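3.2 Loose items on the floor

Most earlier work on untidy rooms starts from the shelf or the worktop and treats the floor as a place that things pass over. Our notes from the Lenlow rooms suggest that the floor deserves a count of its own. Of the 1,020 items logged in June, 201 were resting directly on the floor, and these were the items on which our coders disagreed most often.

We divided floor items into three groups. Parked items are large, lie or stand near a wall and appear to have been put there on purpose: boards, stands, bags of equipment. Dropped items are small or soft and lie in the open part of the room. Trailing items, mainly cables, run between the two and were coded by the place where they cross open floor. The Pisano scheme has a single code for all of these, and we found it too coarse for our purposes. A long panel lying near the edge of a room may stay there for weeks without bothering anyone, whereas a plastic bag in the middle gets in the way at once.

Bags caused the most trouble. A crumpled bag can be rubbish, a container waiting to be filled, or a cover for something else, and its outline says little about which. Effiong coding asks for one label per object. We kept that rule but added a second field, "partly covers", for cases where a bag lies over or against a smaller thing. Coders were told to log the smaller thing even when they could not name it, using the colour and shape alone — "small, round, white" was an accepted entry.

Storage furniture was logged separately. For each cabinet or shelving unit we noted whether it was open or closed and whether any bin on it could be seen into. Free shelf space close to a dropped item was marked, as the Itico checklist advises, but we did not assume that the item belonged there.

Figure 4 shows a room with both parked and dropped items. The bag and the object beside it were entered as two items, linked by the new field.

Figure 4. Black plastic bag on a concrete floor, partly covering a small round white object, with shelving and a metal cabinet farther back. White boards lie on the floor to the left.
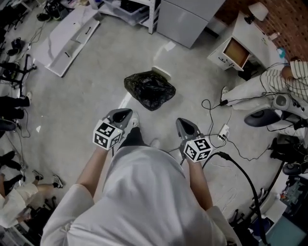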